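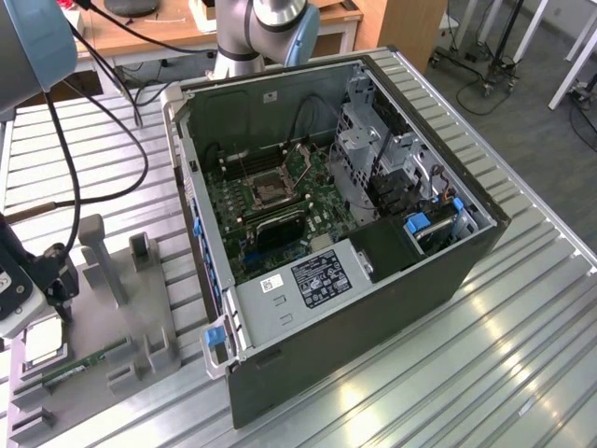 Figure 2. A desktop tower with its side panel removed and the processor socket exposed.

4.1 Why offices keep old computers

Our survey of storage cupboards in Gurnurport and Minodmont set out to learn how long a retired office computer waits before anyone makes a decision about it. The median wait was 57 months, a little longer than some of the firms had existed under their current names. Of the 1078 machines listed, most were described by their keepers as "spare", a word that Cartwright and Varma (on office furniture) have already shown to mean very little.

Respondents gave their reasons freely. Many spoke of data that might be needed, although few could say what it was. Others mentioned parts. A tower of the kind in Figure 2 opens easily enough, and the thought that something inside might come in handy seems to be enough to keep the whole thing on a shelf for years. Only 11 respondents had ever taken a part out and used it elsewhere.

Cost played a smaller role than we expected. Collection was free in both towns, and take-up remained poor – Marar's interviews suggest that filling in the form was felt to be rather final. We return to the form, and its four pages, in Section 5.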